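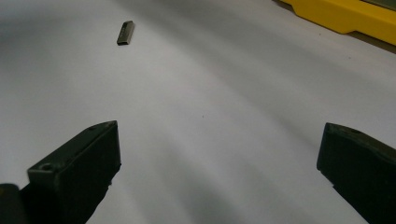 Small Parts Bench, Prirndale Workshop

The gallery covers the small parts bench at Prirndale, where we sort, check and pack metal fittings before they go back to the stores. The bench was moved in July to the wall nearest the door. There are 17 pictures in the full set. The rest are being added a few at a time, and the notes for the first groups are given now so that people using the bench can follow them.

Sorting surface
Plain white, matte. Small dark parts show up well on it and so do crumbs and grit. Wipe it down before you start and again when you change trays. Shadows fall across it in the late afternoon, so do close checking before 3 if you can.

Single parts
Dark metal pieces are laid out one at a time with clear space on all sides. Look at the open end first, then the edges. Anything with a burr goes in the reject tin.

Yellow equipment
Keep yellow items to the side of the work. The middle of the surface is for parts only.

Trays
The Mollah trays hold up to 75 small fittings each. They stack, but not when full. Labels go on the short side, facing out.

Tins
The Etasus tins have replaced the old jam jars. Lids are kept in the drawer underneath. Two sizes, and the lids do not swap.

Packing
Parts are wrapped in twos and put in a Trutard box with the slip on top. Tape once across the join. Boxes without a slip are sent back to the bench.

Shelf by the door
Finished boxes on the left, boxes waiting for a slip on the right. The bottom shelf is for empty trays and nothing else.

End of the day
Surface wiped, tins closed, lamp off at the wall. Loose parts that cannot be matched to a tray go in the dish by the window and are looked at in the morning.

More pictures of the shelf and the drawers will be added when the labelling is finished. Larger copies of any picture can be asked for at the workshop desk.

Back to galleries
Next: Hand tools and racks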